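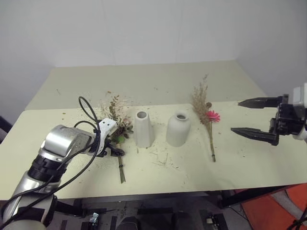 **Larau Robotics Club Takes On Flower Arranging**

LARAU, August: The student robotics club at Larau is spending the rest of the summer teaching a two-armed robot to put flowers in vases, and members could not be more excited about it!

The project, named Firis, is the club's entry in the Hulier Challenge, a student contest for robots that do household jobs. Each team picks its own task. Larau's students chose two bouquets and two white vases, one tall and tapered, the other rounder with a short neck. The robot has to pick up each bouquet by the stems and lower it through a fairly small opening, and the students have plenty to say about how hard that is.

Club members take turns guiding the arms by hand controls while the computer records every move. They have saved 261 practice runs so far and hope to reach 2000 before the contest (snacks are welcome). A run may last no longer than 90 seconds under the contest rules, so there's a lot of friendly arguing over the best place to grip a stem.

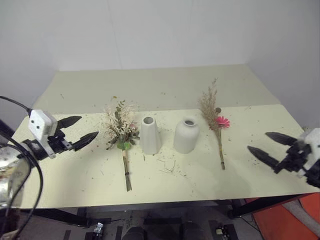

Kimie Amano said she had joined to learn coding and ended up thinking about her own hands all day, and that she now slows down whenever she picks up a pencil.

New members are welcome, with or without experience. The club meets at 4 p.m. in the Tamura Building and has openings on both the programming and the driving crews. Families are invited to stop by during practice and try the controls. Sign-up sheets are at the front desk.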